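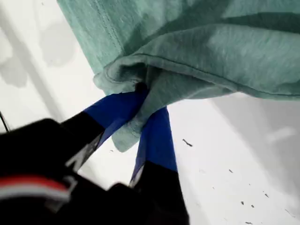

**Figure 3.** Wrist camera view of a hem grasp on the mint-green garment, with the padded fingers closed on a corner of the cloth.

### 4.2 Finger pads and hem grasps

We compared three finger surfaces on the same two-finger gripper: bare black fingers, the ribbed rubber inserts sold with the Dasterach hand, and the flat blue pads shown in Figure 3. The arm, controller and closing speed were the same in all runs. Each surface was tried 93 times on cotton T-shirts laid on a white table, and the shirts were crumpled again by hand before every attempt. A grasp was scored as good if the cloth stayed between the fingers through a lift of 16 cm and a pause of two seconds.

The bare fingers did worst. They often closed on a fold and then let it slide out during the first part of the lift, mainly when they held a single layer of cloth. The ribbed inserts held better once closed but tended to push the hem away on approach. The blue pads gave the fewest dropped grasps, and most of their failures came from missing the cloth entirely.

A hem is thicker than the cloth next to it, and all three surfaces held it more reliably than a plain fold. Corners near a side seam were the easiest targets for the Arard grasp planner, which scores points along the garment edge and picks the highest one.

The pads have a cost. They make the fingertips wider, so the gripper needs more room to get under an edge that lies flat on the table. In 12 of the missed grasps the tip touched the table before reaching the cloth. Lowering the approach angle by 18 degrees cured most of these in a short follow-up test, but it also brought the housing closer to the table, and we did not use that setting in the main runs.

Pad wear was not measured. We replaced both pads when the surface began to lift at the tip, and did the same for the Brandão shirt set described in Section 4.3. Results on towels and other heavier cloth are reported there as well.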